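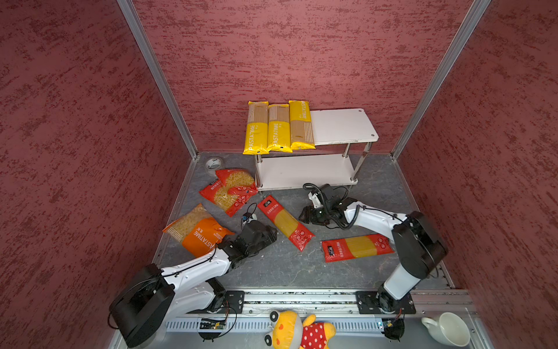 *The two arms at the pasta shelf, Brorkstead packing floor*

# Two robot arms coming to our shelf-filling bench. What happens to the people on it?

**Aravind Rodrigues**, posted May 6, 2026

Hello everyone, I'm hoping somebody who has been through this can put my mind at ease, or at least tell me what to ask for. I've worked at the Brorkstead site for a good while now, on the dry goods side, where we make up the small display shelves that go out to the corner shops. Pasta mostly, long and short, plus whatever else is on special. It's a friendly crew and a lot of us have been there longer than the managers have (which does lead to some interesting meetings!).

In March we were told that the pasta part of the work is going over to a pair of robot arms, with one person looking after them. The pasta bench fills 194 shelves on a normal shift and apparently that number isn't expected to change. What will change is the rest of it: who stands where, who does the lifting, who gets the phone call when a bag goes in backwards. They've promised there won't be job losses this year and I've no reason to disbelieve them, but a few of my workmates are pretty worried, and one of them has asked me to find out whether "looking after" a robot is a proper job with proper training, or just standing there for eight hours feeling your brain leak out.

So, has anyone here gone from doing the packing to minding the thing that does the packing? Did your pay grade change? Do you still get to talk to each other? And are the arms any good with soft bags, because I have trouble with them myself on a bad day.

---

**Krishnamoorthy Raju**

We got ours last year. It's fine. Ask for the pay grade in writing before you do the training, not after. Soft bags are slower than boxes. You'll get used to the noise.

---
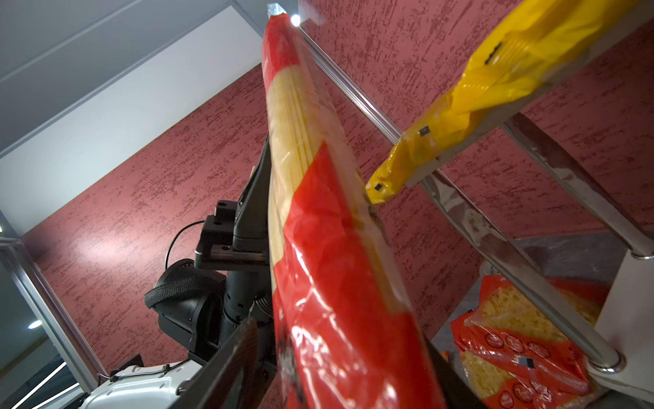

**Indrek Toom**
Cell operator and floor trainer, Callham

Hi Aravind, I did pretty much exactly the move you're describing, so please forgive the long reply, I could talk about this all day and my family would be glad if I did it here instead.

First, the soft bags. A long packet of spaghetti held up in the fingers is quite a sight when you're used to doing it with your own hands, and it's also the easy end of the job, because the strands give the packet a bit of backbone. Short pasta is another matter. The bag slumps, the weight slides to one end, and a bag left hanging over the rail is something every one of us has had to tidy up. Wrinkly, shiny plastic can be a nuisance for the cameras too. You'll learn which bags want watching, and that knowledge comes straight from your years on the bench. I was surprised by how much of mine carried over! When I started I knew nothing about robots but I knew a half-filled bag when I saw one.

As for whether it's a proper job: it was at our place once we pushed for it. Our first roster had one person minding the cell for the whole shift, and it was miserable. You can't chat, you can't wander off, and you're waiting for a problem that may or may not come. We asked for a swap every two hours between the cell and the hand benches and it made a world of difference. I'd ask for that before anything else. People's backs are better for having less lifting, but their necks got sore from watching, so get a decent stool at the right height as well.

Training was 12 hours spread over a fortnight, paid at the normal rate. I'd have liked more time on clearing a dropped packet and restarting, and less on the slides. Make sure everyone gets it, including the night crew and the casuals. If only two people know how to restart the cell, those two will never get a lunch break again. Ask me how I know.

The grade did go up one step for us, though it took until the second pay review.

And yes, we still talk. The hand benches used to face the wall and we had them turned so the operator can join in. That was a Saturday-morning sort of idea from one of the older packers and I think it did more for the mood than the pay did.

---

**Ruairí Tierney**

Indrek has covered most of it. I'd add one thing from Whitfield, where I'm a health and safety rep. Find out what the target is per shift and who is allowed to alter it. We began at 168 shelves and it crept up to nearly 200 without a word to the people who had to keep the bags coming, and feeding the cell by hand at that pace was harder than the old job had been. Have it written down that any change gets talked through with the crew first.

Also ask where the stop button is and have every single person press it on day one, even the ones who say they don't need to. Sounds silly, but people are shy about stopping a machine.

Good luck with it, and come back and let us know how the first month goes.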